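这两周一直在折腾夹爪，攒了一堆碎碎念，开个串慢慢发。想看结论的可以直接翻到后面，不过结论也没多硬，先打个预防针（笑）

先说背景。我们这边一直是双臂桌面平台，左右各一条小臂，以前两边装的是同款夹爪，坏了互相拆件，省心得很。这次项目叫 Primness，名字是 Nathalie Boersma 起的，目标是让两条臂把软的、轻的、容易压坏的小东西在空中递来递去。递一次不难，难的是递完还是原来的形状！

所以我们干脆让左右手不一样：一边用大开口的平行夹爪，两片扁平的手指，尖头；另一边用紧凑型的小夹爪。原话是“反正都要比，不如让它们面对面比”。我当时觉得这主意太懒了，现在觉得懒得很有道理。

先讲大开口这只。优点一句话：对不准也没关系。开口宽，对面递过来的东西偏一点、歪一点，它都能兜进去。我故意把目标位姿加了点随机偏移，成功率掉得很慢，看着特别解压。

缺点也是一句话：笨。壳子大，转手腕的时候总要担心它碰到对面那条臂。路径规划里我给它套了一个很保守的碰撞体，结果一半的轨迹都被判不可行，规划器直接摆烂给我看。后来把碰撞体按真实外形拆成几块重做，才算能用。

尖头手指我本来有点嫌弃，觉得接触面积太小。用下来发现夹薄的东西很舒服，能插到缝里去。夹圆的就别想了，东西会绕着接触点打转，像在逗我玩。

再讲紧凑型这只。我个人偏爱它，先承认偏心。它在狭窄的地方进出自如，手腕怎么拧都不太怕撞，而且力控细腻很多。同样是“轻轻合上”，它是真的轻轻，那只大的是“我觉得我挺轻的”。

但它对定位误差非常敏感！偏一点点就夹到边上，再偏一点就直接把东西推走了。推走以后相机还要重新找，一找就是半天，节奏全断。

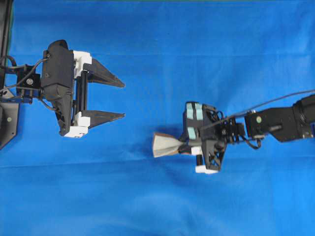 递接这一步最后的流程是这样的：小的负责捏，先送到中间；大的张开等着，慢慢靠过去，合拢；确认夹住以后小的再松。“确认夹住”四个字我写了整整三版代码，下面单独吐槽。

第一版：看手指位置。没合到底就当夹住了。听起来很合理对吧？可是软东西一压就扁，手指几乎合到底了它也还在里面，程序判断没夹住，松开，重来。东西掉了。

第二版：看电机电流。硬的东西完全没问题，轻的软的，电流那点变化还没有线缆拖拽造成的波动大。我盯着曲线看了一晚上，分不清哪个是夹住、哪个是线在扯。

第三版：位置加电流再加相机，三票两票通过。土办法，但它能用。Nathalie 看完代码说“你这是在搞选举”，我说对，目前执政党是相机。

说到相机。我们用 720 那档分辨率跑，再往上开帧率就撑不住了，控制回路里宁可糊一点也不要慢。有朋友问过为什么不上更高的，答案就是我试过，延迟一上来，夹爪追着一个已经不在那儿的位置跑，场面很滑稽。

铺蓝布也是为了相机。之前直接在桌面上做，反光、木纹、笔印，分割模型看什么都像目标。换成蓝布以后干净多了。副作用是布会皱，褶子有阴影，浅色的小东西放在褶子旁边偶尔会被认成更大的一坨。我试过拿熨斗烫，烫完平整了一天，第二天又是老样子，现在随它去了。

影子也很烦人。手臂底下那团软影子会跟着动，模型早期老把影子边缘当成物体边缘。解决办法是多录数据，不同灯位都录一遍，没有什么巧劲可言。

臂身上的绿色圆形小标记，以前发图总有人问。我们拿它粗略核对一下手臂在画面里的位置，标定有没有跑偏扫一眼就有数。绿色贴在黑壳上好认，就这么简单。精标定还是老老实实用标定板。

控制器这边是这次最大的意外。一直用的那块板子，两条臂一起跑的时候偶尔会丢包，平时不明显，递接这种要两边卡点的动作就露馅了：左边已经合了，右边还以为在等。后来借了一块 Flendeo 的控制器来对比，同一套轨迹、同一套参数，只换板子。

换完以后两边的时间差稳多了，曲线叠在一起终于像是同一个机器了。但是！它的上位机软件难用到我想写信投诉。改一个参数要点进去好几层，改完还不提示有没有保存。我有一次调了一下午，重启以后全部归零，坐在椅子上发了好一会儿呆。

文档也挺玄学的。有一页说限流参数单位是毫安，另一页示例里直接填了个 3。3 什么？3 毫安吗？我当然没敢照着填。最后问了对方技术支持，回复是“示例里的单位是安”。好的，谢谢，幸好我胆子小。

给同样在调限流的朋友一个参考：我们小夹爪的上限设的是 2000 毫安，合拢阶段再单独压低。别一上来就给满，先拿一块海绵试，海绵没事再上真东西。血泪经验，我毁过一批纸做的件。

线缆，线缆，线缆。重要的事情说三遍。外露的线在手腕转到某些角度会绷紧，绷紧了就拽着夹爪偏，视觉上看不出来，末端误差却实打实地变大。我后来给每条臂都留了余量，再限制了手腕的转角范围。余量留多了又会垂下来挡相机，来回调了好几次，最后长度全靠手感。

顺便回答一个私信：指尖的软垫有没有必要？看你夹什么。夹硬塑料件的时候有软垫差别很大，不打滑，声音也好听（没错，声音也是评价指标，我说的）。夹很轻的纸件，垫子太黏反而不肯松手，张开了东西还粘在上面，晃两下才掉。我在松手动作里加了一个很小的横向搓动，勉强能治。

还有人问能不能两边都用大开口那只。试过，八分钟我就放弃了。两个大壳子凑到一起，中间根本没有多少能做动作的空间，规划器当场罢工。两边都用小的倒是能跑，但对定位要求翻倍，谁先动谁吃亏。

所以目前的搭配是：一大一小，小的捏、大的接。反过来让大的捏、小的接也测过，效果差一截，主要是大的捏住以后姿态不够稳，小的又容错低，两个缺点正好碰上。

讲讲 Sullenport 那边的同行给的建议吧，他们做的是另一类活，夹零件装盒的。他们的意见是别在夹爪上花太多心思，先把等待时间和速度曲线调好。我一开始不太服气，回来照着把接近速度的最后一段放慢，掉件立刻少了很多。服了，真的服了。

具体做法：远处正常速度，靠近以后减速，最后一小段几乎是蹭过去的。代价是单次动作变长，演示给外人看的时候略显催眠。Meijer 来看的时候问我是不是卡住了，我说没有，它在小心翼翼。

人手遥操作录数据的感受也说一下。操作大的那只很快上手，随便谁来都能接住。操作小的那只需要练，我前面几组录得一塌糊涂，手一抖东西就歪了。后来学乖了，歪了就把那条标成失败另存，别硬救，硬救出来的轨迹拿去训练，模型会学到一些很诡异的扭腕动作。问就是我训过一个爱扭腕的模型。

还有个小细节：左右臂的操作手感最好调成一样的。夹爪不一样没关系，主手的阻尼和行程得统一，不然左手刚适应，右手又重新学一遍。我把两边行程都映射成从零到一，操作的人就不用想自己捏的是哪只了。

分个工吧，给想抄作业的：预算只够买一只好的，就把钱花在捏东西的那一边。接的那边开口大、结实、便宜点都行。控制器能买同步好的就买同步好的，这个省不得，后期拿软件补同步真的会掉头发。

相机方面，如果只能加一个，我会选俯视的，能同时看到两只夹爪和中间那块空间。腕部相机当然好，可是靠近以后画面里全是自己的手指，接的瞬间反而看不到关键的地方。

七月那会儿我还发过一条说“夹爪都差不多，算法才是关键”，有考古的朋友已经翻出来嘲笑我了。行，我收回一半。算法确实重要，但是手指换个形状，同一个策略能从基本能用变成完全不能看，这我是亲眼看着发生的。

接下来想试的：给大的那只换一副短一点、圆头的手指，看看夹圆东西还打不打转；小的那只想换个薄一点的垫。打印件已经在排队了，打印机前面还有别人的八个件，我排第九，急也没用。

另外想把“三票两票”的判断换成一个小网络，输入还是位置、电流和图像。Nathalie 觉得没必要，说现在的土办法她看得懂，出问题她能修，换成网络以后出问题只有我能修。这话我没法反驳，先放着。

评论里有人要碰撞体的模型文件，我整理好会放出来，现在那个文件夹里的命名惨不忍睹，“最终版”后面还有“最终版真的”，给我留点面子。

今天先写到这儿，04/10/2022 记一笔，免得下次又被考古。有在用类似一大一小搭配的朋友欢迎留言，特别想听听你们的松手动作是怎么做的，我那个搓动总觉得还有更好的写法。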